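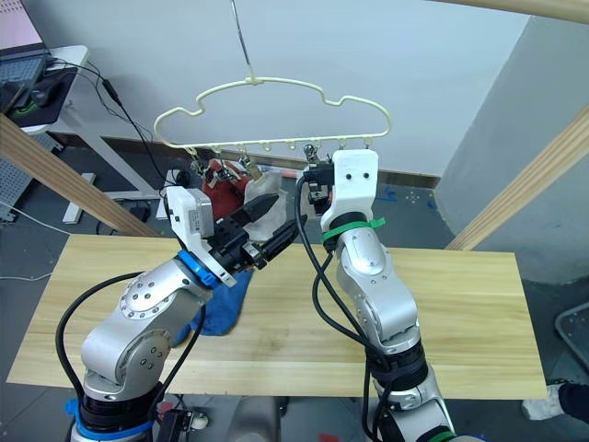 *Two arms at the clip hanger, fabric held below the clips.*

The purchasing lead at Undside keeps the equipment budget in one spreadsheet with a tab for each station. The tab for the hanger station is the longest. It has 681 rows, and she says she could delete half of them and still know what the station costs.

Undside handles small textiles for other businesses: sorting, pairing, hanging, folding, packing. She has been buying equipment for it for six years. We talked in the planning room in January, when next year's requests were due, and she asked that we leave her name out because two of the suppliers she talks about are still bidding.

She started with the arms, which are what visitors ask about.

"People want the price of the arm. I tell them the arm is one line. Then you need the second arm, because you can't work a clip hanger with one. You need two grippers, two spare grippers, fingers for the grippers, the mounts, the table, the power supplies, the computer. And the cables, always the cables."

Cables have their own section in her spreadsheet. In the first year she budgeted for one set per arm and no replacements. She now plans on three sets, one fitted and two on the shelf, and she buys them in the same order as the arms so the connectors match. She learned to do that after a reorder arrived with a different plug and the station sat for nine days.

The hanger station was the third one she costed. The first two were folding stations, with flat cloth on a flat table. Those were easier to plan for, she says, as the parts that wear out are few and she could get firm quotes on all of them.

"Hanging is different. The thing you're working on is up in the air and it moves. You squeeze a clip and the whole hanger swings. So the hours go up, and the hours are what I can't get a quote for."

She compared two suppliers before buying. Kinero sold the arms, grippers and software as a package with a yearly support fee. Dudonetti sold the parts separately and charged for support by the call. On paper Dudonetti was cheaper by a wide margin. She made a second comparison that counted the time of her own people, and the gap almost closed.

"We went with Dudonetti anyway. We had two technicians who wanted to do the integration and were good at it. If they had been leaving that spring I would have signed with Kinero. That's a staffing question, and it belongs in the equipment plan. I didn't put it there the first time."

She would not give the full price of the station. She did give a few of the smaller numbers. The allowance for gripper fingers is $2000 a year. Hangers and clips come to less than that, but she orders them in batches of 40 and keeps them all to one model. The technicians had been picking up whatever was in the store, and each new kind had clips with a different spring. A week of work on one hanger was not much use on the next.

"It's a cheap plastic hanger. I never thought I would write a specification for one. It's a page and a half now."

The same goes for socks and other small items. She used to treat them as free, since there was always a bin of them in the building. They now have a line of their own. They stretch and pill with repeated handling, and thin fabric gets replaced sooner than thick.

I asked which cost she had missed by the most. She said floor space, and then changed her answer to downtime.

"Floor space I can look up. I know what a square foot costs us. What I got wrong was how many hours a week the station would be running. I planned for 30. We got 19 in the first months. Everything I had divided by 30 was wrong, so the cost per hour was wrong, and that was the number I had shown upstairs."

She went back with the corrected figure herself. The request for a second hanger station was put off by two quarters. She does not think that was a bad result. In those two quarters the technicians changed the way the hanger is held and rewrote the start-up checks, and the weekly hours rose to where she had first put them. The second station was then costed from a record of real use.

That record is now a condition for any repeat purchase at Undside. A team that wants another of something has to show eight weeks of running hours for the one it has. The rule was unpopular for one budget round. One group leader told her it punished people with old equipment. She agreed with him and added an exception for anything past its service date.

For companies buying a first pair of arms, she suggests asking for a trial with their own items on their own table. Cifuentes, which supplied the folding stations, lent her a pair for a month and took the fee off the invoice when she bought. Other suppliers have said no to the same request, and she keeps a note of which ones.

"A demonstration at the supplier's place tells you it can be done there. They have their best person standing next to it. I want to see it with my person next to it, at three in the afternoon."

She also asks every bidder for a price on the parts most likely to fail, good for three years, in writing. Some leave that page blank. She reads a blank page as a high price and fills in her own figure when she compares the bids.

The request on her screen that morning was for a third hanger station. It listed two arms, four grippers, a table, a computer and three sets of cables. She had already sent it back once. The group had left out the hangers.

The new version had come in before lunch with a line for them, and the technicians had attached the page and a half. She moved it to the pile for February, when the bids from Kinero and Dudonetti are due and she will run both comparisons again.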